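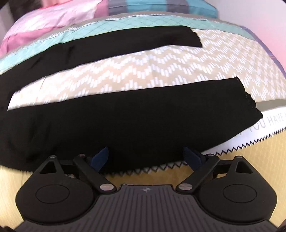 Dodell patchwork comforter set, full size

Rating: 4 out of 5

I bought this in August for the spare room and it has been through the wash 23 times. The teal quilted part has kept its stitching and the beige zigzag print hasn't faded. The pink has gone a little lighter than it was.

It's warm enough on its own down to a cool night. Black clothes leave lint on the beige, so I fold laundry elsewhere when I can. Drying takes 2 cycles in my machine, and the filling needs a shake in between.

I took off one star for the pillow shams, which run small. I'd buy the set again.

Khrystyna Boiko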